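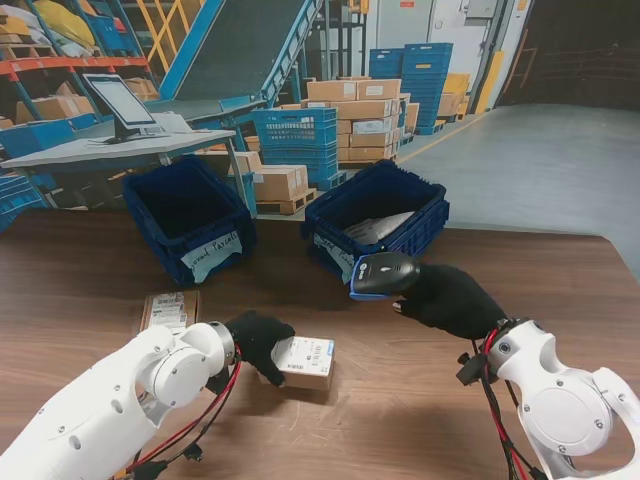 Tags: Shipping & Mail > Returns > Missing packages

Return shows delivered but seller says they never got it

I sent a pair of boots back to an online store in July. The tracking says delivered at 2:40 in the afternoon, left at "dock." The store says nothing was checked in under my order and they won't refund the $104 until it is. I used the label they emailed me and dropped the box at the counter at the Vidmar Street post office. I have the drop-off receipt but it doesn't show a weight. I've written to them twice and got the same reply both times. Is there anything else I can do, or do I just wait?
Ghazal Kiani

Don't wait too long. Write one more time and put these in the message: order number, tracking number, the delivery time, and a photo of the receipt. Ask them to search by tracking number instead of order number. If the return slip wasn't in the box, or fell out, the warehouse may have no way to match it to you, and it ends up on a shelf with everything else that came in without paperwork.

Also check the address on the label against the one on their returns page. I had one go to their old warehouse in Wuddale. It was signed for, but by the company that had moved into the building.

If you paid by card, look up how long you have to dispute the charge. Mine gave me a set number of days from the date of the purchase and I nearly missed it. Tell the store you plan to file - they found my return two days after I said that. Keep everything in writing. If they call you, send an email afterward saying what was agreed.
Emiliano Manzano

Same thing happened to me with a $70 jacket, took over a month. I just kept emailing. They did pay in the end but took off the return shipping.
Haris Pavlović

One thing to add to Emiliano's answer. Go back to the counter with your receipt and ask if they can look up the weight from when it was accepted. Sometimes they can, sometimes not. If the store later claims the box was empty, you'll want that number.
Ok-hee Byun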